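What the Dutch Side of the Family Taught Me About Soup

I have been meaning to write this one down since December, when my mother called to ask whether I still had the pea soup recipe and I had to admit that I did not, and neither did she, and that the last person who might have known it by heart was my great-uncle Gerrit Kuipers, who never wrote down anything longer than a phone number. So this is going to be a post about soup, and about Gerrit, and I apologize in advance if it wanders a bit. You know how I am by now.

Gerrit came over from Friesland as a young man and settled in Arholm, which is a very small place with a grain elevator, a church and (in my childhood, anyway) a bakery that sold the best rye bread I have ever eaten. We drove out to see him every winter. My father would complain about the roads the whole way, and my mother would hand sandwiches back to us over the seat, and by the time we pulled into the yard the kitchen windows would be completely fogged over. That was how you knew the soup was on.

He made it in a blue enamel pot big enough to bathe a toddler in. I asked him once why he made so much when there were only six of us, and he said that soup made for six people tastes like it. I still don't know what he meant by that, but I have never been able to make a small pot of it since without feeling that I was cheating somehow.

Here is what I remember for certain. Split peas, green ones, rinsed until the water ran clear. A smoked pork hock. Celery root, which he called by its Dutch name and which I was embarrassingly old before I learned to ask for in a store. Leeks, carrots, a couple of potatoes, and a big handful of celery leaves at the very end. Then the sausage, sliced thick. He cooked it the day before and let it sit out in the cold porch overnight, and in the morning the spoon had to stand up by itself or he would put it back on the stove and grumble.

What I don't remember is the thing that made it his. There was something else in there! My sister swears it was mustard. My cousin Bram Verbruggen, who spent two whole summers with Gerrit and ought to know better than any of us, says it was a splash of the pickle brine, and he was so sure about it on the phone that I went and tried it that same evening. It was good. It wasn't it, though. It was a little too bright, if that makes any sense, and Gerrit's soup was never bright. It was a dark, slow, sleepy kind of soup.

I have made it 11 times this winter. My husband has been very patient, and the freezer is full to the lid, and the neighbors have started returning my containers with a certain look on their faces. I tried cloves (no), a bay leaf (yes, but that can't be all of it), a spoonful of apple syrup (closer than you would think) and a heel of rye bread crumbled in and cooked down until it disappeared. That last one stopped me with the spoon halfway to my mouth. I stood there at the stove and I could practically hear my father complaining about the roads.
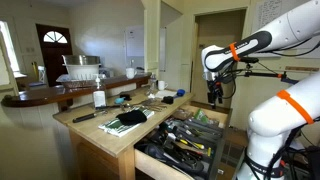 So I called Bram back, and I told him about the bread, and there was a long quiet on the line. Then he said that Gerrit never threw away a crust in his life and he had always wondered where they all went. We both laughed until I had to sit down. I am not going to say the mystery is solved, and my sister is still holding out for mustard, but the bread is staying in.

If you want to try it, use a dense, sour rye, a day or two old, and put it in with the peas so it has plenty of time. Don't salt anything until the hock has done its work. And make the big pot – you can always find someone to take a container home, even if they give you a look.

My mother is coming to stay for a week at the end of the month and I plan to have it waiting on the stove when she walks in, with the windows good and foggy. I haven't told her about the bread. If any of you grew up with a version of this soup, please leave me a note in the comments and tell me what your family put in it, especially if it was mustard, and I will pass it along to my sister.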